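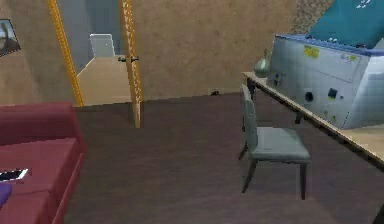

Ticket 284: Sim-trained navigation refuses to go through the doorway
Project: Sultdale (shared workshop build, home helper base)
Component: Panel (local planner)
Status: Closed, with one grudge outstanding
Opened: July 2023

Summary

In the simulated apartment, the base is told to leave the living room, go down the corridor and stop at the white door at the far end. It leaves its start point with great confidence, reaches the two yellow posts, stops, turns to face the sofa, and stays there until the run times out. It has now done this more often than I have sat on my own sofa this year.

Expected: base passes between the posts and carries on to the door.
Got: base contemplates upholstery.

Setup

Sultdale base, two driven wheels and a caster, running in the simulator only. The real one is on the workshop bench with its battery out and can't be blamed for any of this.
Planner is Panel, current main branch, default costs except where noted.
Room is the stock living room from the Vultmont scene pack, with our table and the big machine added so there would be something awkward to drive around. The machine came in as a single mesh, teal lid, blue trim, labels and all. I mention it because everyone who looked at this ticket wanted it to be the machine.

Log

Entry 1
Reran the same start and goal with nothing changed, on the theory that it might be embarrassed by now. It was not. Same stop, same turn, same sofa.

Entry 2
Removed the machine, since I'd been told three times in the shop that it was obviously the machine. Ran again. Stopped at the posts. Put the machine back. I would like this noted somewhere permanent, so I am noting it in a ticket.

Entry 3
Moved the dining chair away from the table, all the way to the back corner. No difference. Moved it back, because whoever uses the scene next will expect a chair there and will open their own ticket if it's missing.

Entry 4
Turned on the cost map overlay, which I should have done at entry 1. The gap between the posts is painted solid. As far as Panel is concerned there is a wall there. It isn't stopping short of a doorway, it's parking politely in front of what it thinks is a barricade, and then the recovery behavior turns it toward the largest thing in range.

So the sofa was never a preference. I had started to take it personally.

Entry 5
Checked the inflation radius. It was set for the old base, the wide one with the bumper ring that we took apart in April for its motors. Dropped the radius to match the current base. The solid patch got thinner but didn't open. Some 11 cells across the middle are still marked blocked.

Entry 6
Measured the posts in the scene editor. They lean a little. I had assumed the tilt was a trick of the view and that the posts were straight, like posts. They are modeled with a lean, and the collision shape the simulator builds for each one is an upright box big enough to hold the whole thing. Tall object, slight lean, large box. Two of those next to each other eat the gap from both sides.

Tried swapping the boxes for the actual mesh. Gap opened in the overlay. Base drove forward, got its front half into the opening, and stopped.

Progress, of the kind where you now have a robot stuck in a doorway.

Entry 7
The right-hand post has a small dark bracket on it at roughly mid-height, poking out sideways. Our base is a flat thing that could drive under a coffee table. There is no way for it to touch that bracket short of being thrown. But the map is built by squashing everything down to the floor, so a bracket way up on a post counts the same as a bracket bolted across your ankles.

Set the obstacle height cutoff to just above the top of the base. The setting was in the config already, commented out, with the note "probably fine" next to it. The note is mine.

Entry 8
Ran with mesh collision, corrected radius and height cutoff. Base went between the posts, down the corridor, and stopped at the white door. Ran it again from the table end, past the chair legs. Also fine. Left a batch going overnight.

Entry 9
Batch results: 902 runs, 73 failures. None of the failures are at the posts. I went through them over coffee and they fall into two piles.

The larger pile is the dining chair. With the height cutoff on, the seat disappears from the map and only the four legs remain, so the planner sometimes decides to go under. The body of the base fits. The antenna doesn't. The antenna isn't in the model the planner uses for height, because I left it out, because it was "just an antenna." Added it and raised the cutoff to suit, which still clears the bracket.

The smaller pile is runs where the start point was dropped inside the sofa. That's the random placement script, and the base's behavior there (none) is correct. Moved to its own ticket.

Entry 10
Reran only the failed seeds from the chair pile. All pass. Reran the original case once more for luck. Pass.

Fix, for anyone who got here by search

1. In the scene file, set collision to mesh on both posts. The automatic boxes are fine for things that stand up straight.
2. In the Panel config, set the inflation radius for the base you have and not the one you took apart.
3. Turn on the obstacle height cutoff and set it above the tallest part of the robot, antenna included.
4. Restart the simulator after changing the scene file. Reloading the scene keeps the old collision shapes. I lost most of an evening to that between entries 6 and 7 and left it out of the log out of pride.

Side effects

Mesh collision is slower. On the shop computer a batch takes noticeably longer and the fan makes a noise like it's trying to leave. If you only need the table side of the room, put the boxes back on.

The vase at the near end of the table is now above the cutoff, so the planner has no idea it exists. Doesn't matter for a base that lives on the floor. It will matter a great deal on the day we mount the Ostrowski arm and somebody reuses this config without reading down this far.

Still open

The recovery behavior. When Panel gives up it should back off and try another approach, and it turns to face the nearest large surface and waits. I can't find where that's set. The docs describe it as "orienting for replanning." There was no replanning. I have moved this to the backlog under "stares at furniture," and anyone who wants to rename it is welcome to fix it first.

Closing the rest.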